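Edit log, Torkham doc, part two
August 2023

Saturday, and I have the edit room to myself, so this is going to be a long one. Gun-woo, if you're reading this on Monday, skip down to the bit about the harbor interview, that's the part I need you for.

Where we are: part two of the Torkham Bay film is locked to the end of the second act. Part one went out with the old titles and I still wince at the kerning, but the station liked it and we got a decent slot again, so I'm not touching it. Part two has to come in at 22 minutes without the break bumpers. The assembly I inherited from Mhairi was a lot longer than that (she knows!) and most of this week has been me taking out lovely shots of water.

I started this morning with the cannery section. The problem all along has been that the narration explains the outfall pipe before we've seen it, and then we see it, and then the old fisherman explains it again. I cut the narration completely and let him do it. He's slower than a narrator but he's got that great pause before he says "and then the crabs went," and I'd had music running right over the top of it. Music gone. It's so much better that I went and made coffee to celebrate.

Clip 2466 is the one I've been hunting for since Wednesday, by the way. It was in the Rimen bin, labeled as a sound check. It's the ferry coming round the breakwater with the gulls lifting off, a clean eleven seconds or so with no wobble, and it now opens the third act. Please can we all stop leaving things in the sound check folder. I include myself in this, I did it twice on the first shoot.

Then the color. I matched the Druneck pier material to the boat material, which took most of the morning. The pier was shot late in the day and it all went orange, and the boat was shot under flat cloud and came out nearly blue. I warmed the boat a little and pulled the pier back a lot. Skin tones are okay now. The water is a bit greener than it ought to be in the wide shots but I'd rather have green water than a gray-faced harbor master. Mhairi, have a look on the good monitor before you tell me I'm wrong, the laptop makes everything look like soup.

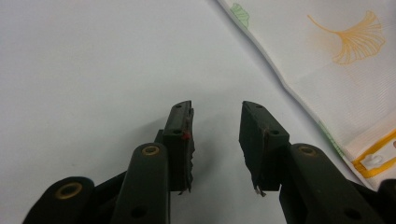 Pale tabletop, printed leaf fabric at the upper right.

After lunch I did the sound, or started to. The wind on the McIver interview is worse than I remembered. There's a low rumble under everything he says, and when I roll it off he sounds like he's on the phone. I tried three passes at different settings and the gentlest one was the best, so I've left it there with some harbor ambience laid under to hide the join. On headphones you can hear it breathing in and out. On the TV speakers in the corner I couldn't hear it at all, and that's how most people are going to watch it, so I'm calling it good for now.

Right, the harbor interview. Gun-woo, this is you. The subtitle file has drifted. It's fine at the top, and by the time she's talking about the mangrove planting the text is almost a full line ahead of her. I think the file was timed against the cut from before I moved the school visit. I could nudge them all by hand but you've got that script that does it in one go, and I don't trust myself with it after last time. Also could you check the translation of the line about the tide? We've got "the sea gives it back," and my ear says there's something ruder in there. If it's rude, I'd like to keep it rude.

The legal notes came back on the second act. There are 4 places where we say the company "knew" and they want "had been told." Fine, it's accurate, and we have the letters on screen anyway. I re-recorded those as scratch lines with my own voice, so don't panic when you hear me turn up in the middle of the narration. The proper pickup session still has to be booked. If it can be done in one morning with the title read as well, even better.

Things I tried that didn't work, so you don't have to try them:

Opening on the archive reel. It's gorgeous, but it makes part two feel like a history program, and anyone who missed part one is lost straight away.

Splitting the screen for the before and after of the seawall. Looked like a paint commercial.

Dropping the school kids. I took them out for an hour, watched the whole thing through, got to the end feeling thoroughly miserable and put them straight back in.

The export crashed once, at frame 2679, which is right on the dissolve into the night market. I swapped the dissolve for a straight cut and it went through on the next try. The cut is nicer too, with the bell coming in a beat early. If someone wants the dissolve back they can fight the machine for it.

Current running time is over by a bit less than a minute. I know where I could get it: the long walk down the jetty, and the second shot of the nets. I don't want to lose the walk. I'll look at the nets tomorrow with fresh eyes, and if that isn't enough I'll steal a few seconds from the end credits by setting them in two columns.

Still to do: end card, the map (the bay is labeled twice, once spelled wrong), lower thirds for the two council people, and a trailer for the station, who want it short and with no spoilers, for a documentary about a bay. The festival version can wait until October.

Project's saved on the big drive under today's folder. The old cut is still there, next to it. Please don't tidy it up until I've had a go at those nets.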